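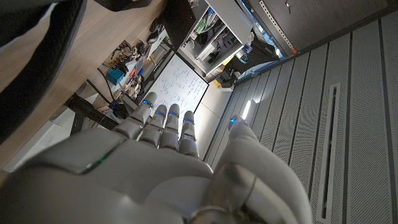 A big thank you to everyone who came up Clemadby Edge with us this month, and what a climb it was! We set off in thick mist, stopped far too long over Lowri Howells' flapjack, and then -- just as we reached the cairn -- got a lovely long view right down the valley. Our next walk is 6 miles with 300 metres of ascent, so nothing too fierce. Do bring gaiters, and let Tapio Juntunen know if you need a lift.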